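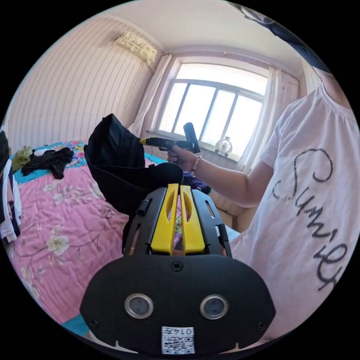

A person in a white T-shirt with the word "Smile" on it, next to a black bag or piece of black fabric.

Dovulport to drop paid trash stickers for clothing and fabric

DOVULPORT, January 25, 2020 – Residents of Dovulport will be able to put old clothes, sheets and other fabric out at the curb free of charge from July, under a plan the town council approved this week.

The council voted to end the sticker system, under which households pay for each bag of textiles they set out. Clothing and household fabric will instead be picked up every other week on the same routes as paper and cardboard.

The work will be done by Lelleck, a hauling company that already handles yard waste for the town. Its contract runs for two years, with an option to extend for a third.

According to a report given to council members before the vote, 34 tons of textiles from Dovulport homes went to the landfill last year. The town pays by weight to dump there, and the fee went up twice in that time.

Under the new rules, clothes must be clean, dry and in a tied bag. Any color of bag will be accepted. Torn or stained items can go in as long as they are not wet or oily. Shoes should be tied together in pairs. Pillows, rugs and mattresses are not part of the program and will still have to be taken to the transfer station on Nyaga Road.

Bags should be at the curb by 7 a.m. on pickup day. Lelleck said its crews will leave behind any bag that is open or too heavy for one person to lift, with a tag explaining the problem.

Items that can still be worn will go to Jina, the thrift store on the lower end of Main Street, which has agreed to take the first pick of each load. The store said it plans to open its back room as a sorting area before the program begins. Whatever it cannot sell will be sent on to be cut into wiping rags or shredded for padding.

The council had put off a decision twice, mostly over money. Sticker sales bring in little, but some members wanted to know who would cover the cost if the price of used textiles fell. The contract now says Lelleck will carry that cost in the first year. After that the town and the company will split it.

Apartment buildings were another sticking point. The town has 73 buildings with shared trash areas, and many have no room for another bin. Owners can ask for a small locked container or have tenants use the drop box behind the library – that box will stay where it is.

The town will mail a pickup calendar to 2,000 households in the spring. Unused stickers can be turned in at the clerk's window at Town Hall for a refund until the end of the year. Stickers bought for bulky items such as couches remain valid and are not affected by the change.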